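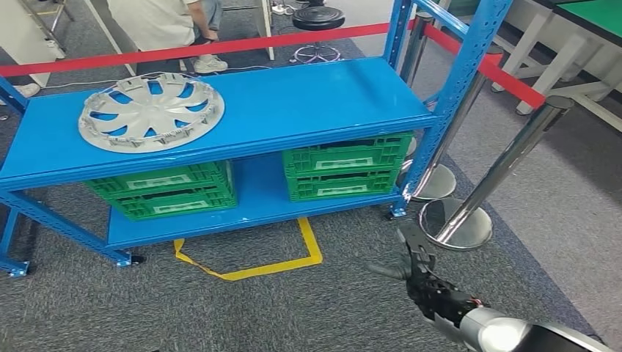 The blue rack with one hubcap on the top shelf and the crates below, robot hand at right.

Progress report, student robotics project, second period
Prepared for the Pirow education fund by Oľga Šimek, project lead
26th April

You asked for a plain account of where the money has gone and whether the students will have a working entry by November. The short answer to the second part is that I don't know yet, and I would be wary of anyone on the team who told you otherwise.

The task has not changed since the last report. The robot walks up to the rack, takes a hubcap from the top shelf, carries it to a bench and sets it down face up. The crate task, in which it moves a green crate from one stack to the other, is still on the list. I left it in the plan because the students asked me to. I don't believe they will get to it before summer.

Results so far

The students logged 627 attempts at the hubcap pick in this period, against 200 in the one before. That is a real increase and they deserve credit for the hours. I would ask you not to read the total as progress in itself. A large share of the attempts were made with the hubcap in the same spot near the left end of the shelf, and the success rate from that spot is flattering. When we moved the part toward the middle, the hand tended to close early and push it away. Two students have now been told to change the starting position before every run and write it down, which they find tedious.

Grip is the main weakness. A hubcap lying flat on a smooth shelf gives the fingers very little to get under. The team's current method is to slide it to the front edge and pinch it there. It works in good sessions. I have also watched it fail several times in a row with no change anyone could point to, and the explanations I got afterward did not agree with each other.

The Skudier software package, which took up most of the first quarter's discussion, is installed and running. It was described to us as saving weeks of setup. By my reckoning it saved a few days and then used them up again when the arm settings had to be entered by hand. The students like it, and I have stopped arguing.

Teaching side

Attendance is steady. The weekly session is split between the arm group and the walking group, and the two still don't talk enough. In March the walking group changed where the robot stops in front of the rack and the arm group found out when its saved reaches all came up short. We now keep one shared log. I check it, and it is mostly filled in.

The written work is better than the demos, if I'm to be fair. Several students who could not explain a failed run last fall can now describe what the arm was told to do and what it did. That was one of the aims in the original proposal, and it is the one I feel safest reporting as met.

Spending

We spent $933 in this period. The larger part went to replacement finger parts from Bae, and the rest to floor tape, cables and printing. The quote from Vokix for a second battery is still open. I would hold off on it until the students can show that run time is what limits them — at present a session ends because something needs fixing well before the battery gets low.

Before the next report

1. Hubcap picks from at least three marked shelf positions, with failures logged the same way as successes.
2. A full run from start line to bench with no one touching the controls. We have not had one yet.
3. A decision on the crate task, with the option of dropping it.

I'd suggest you visit for item 2 and pick the shelf position yourselves on the day. The students have agreed to this — with some grumbling — and I think it would tell you more than a video would. Please let me know by email which weeks are possible on your side, and whether the unspent travel money can be moved to parts.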